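**Nirkico hand grippers, after two months at the Griltlow sorting bench**

We bought a pair of these in April, when the Brosonmont office decided that the small-goods sorting would go over to robot arms by and by, and that those of us who know the work should show the arms how it's done. I was grumpy about it, I'll admit! But the grips are comfortable, the jaws close softly, and at $419 the pair they cost less than I feared.

My wrists complain after 10 minutes or so with a heavy item – take breaks. 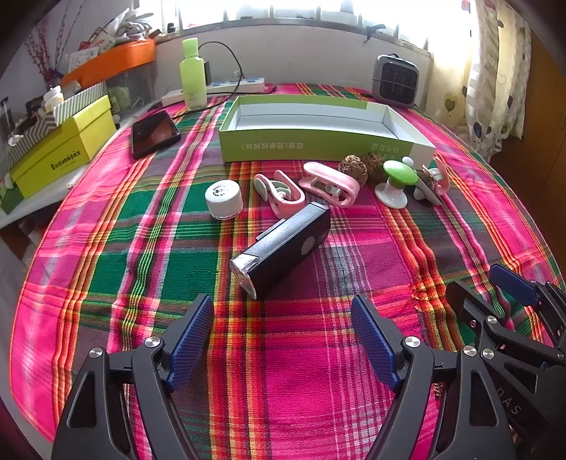
What has changed most is the pace. We used to race the clock, and now we pick slowly and talk about why we grab a thing where we do. I'd still like a lighter model, and a straight answer about our hours next year.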